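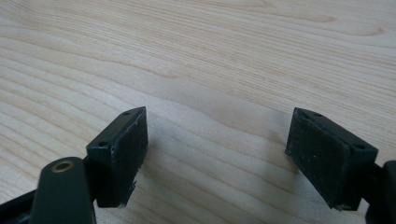
Kendra Kowalchuk

I spent a good chunk of the long weekend at my sister-in-law Senga's place arguing about whether a machine will ever clear a kitchen table. She says three years. I say she has never watched one try to pick up a tea towel.

I have! Back in March I sat in on a demo at Grerbridge, where they were teaching a two-fingered gripper to put away cutlery. It got 10 of 13 forks into the tray, which I thought was brilliant until Percy Rengifo, who was running the thing, told me the forks had all been laid out facing the same way. Turn a couple around and the score dropped like a stone.

What got me was how much comes down to the fingertips. Two dark blocks with a rubbery pad on each inner face, and those pads cop a beating -- chipped along the bottom, a bit dusty, flakes coming away. My own hands look much the same after a week of dishes, so I felt some sympathy. A bare stretch of pale wood between them is the easy part. Then somebody puts down a wet sponge, or a grape (don't get me started on the grape), and you find out what you've got.

Shop floors are further along, from what I hear. Sheyla Puma packs jars at Huaranga and reckons their machine is fine with the same jar all day long, but she still does the mixed boxes by hand and expects to for a good while yet.

So, Senga, my money stays where it is -- a dozen butter tarts says you're still wiping your own table in three years. If anyone reading has a gadget at home that does a real chore from start to finish, write in and tell me which one. Robot vacuums don't count. Mine is under the couch again.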